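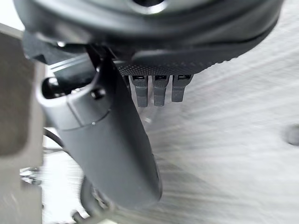
Dark grey finger, three little prongs, and a price tag to match.

I drove out to the Kandau open day with one job from the boss: find out what a kitchen robot would really cost us. The brochure says 3,727 a month on lease, and I had that figure circled twice before I'd even parked. Then you start asking questions (I'm good at that!) and the extras come tumbling out. Service visits, spare fingertips, training for the night crew, and 2,000 up front for delivery and set-up.

The bit I'd come for was the dishes. They had a robot at a double sink, one black hand down at a drying rack with a pink plate on it, and I must have stood there through most of my coffee.
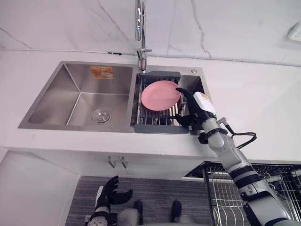
Gebremichael reckoned we should budget for the hands first and haggle over everything else, as fingers are what you end up replacing. Fair enough, so I asked for the parts list - it's coming by email, supposedly. The lease runs 18 months minimum, which is longer than I'd like. Brestulus will do eight, but you pay for the privilege and their quote from August is already out of date.

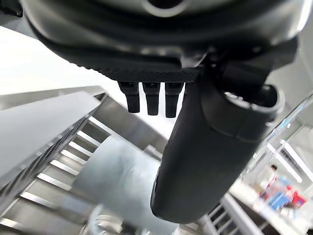 Knurled pad and prongs again, with steel slats off to the left.

I've pencilled in a trial for next financial year and asked Resine for a matching quote.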